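Lenumlow service desk: progress report for March

Dear Chun-yin Yuen,

What a month! The new repair manual for the Ziltport label printer is nearly there, and the chapter on the feed rollers has finally come together. We rewrote the cleaning steps from scratch, and the two newest people at the Tascombe workshop got through a full roller change using nothing but the draft. I was so pleased I rang Zapata straight away.

Fault code 1102 now has its own page. It used to send people to the power supply when the cover sensor was to blame, and we had 339 calls about it last year. 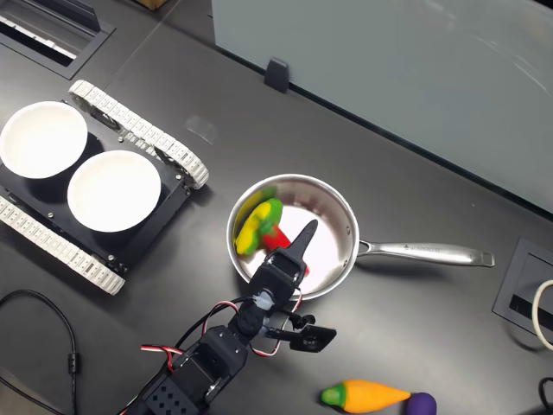 Tracked chassis and two white bowls on a dark tabletop.

The parts list took longer than planned — the old one gave the same number to both cover springs — but every entry has now been checked against the stores. Your grant has paid for the first 500 printed copies, and the proofs look lovely.

Still to do: the wiring diagrams, the index, and a better drawing of the cutter guard. Zapata would like the diagrams by the end of April. Could you let us know whether the second payment can come before then?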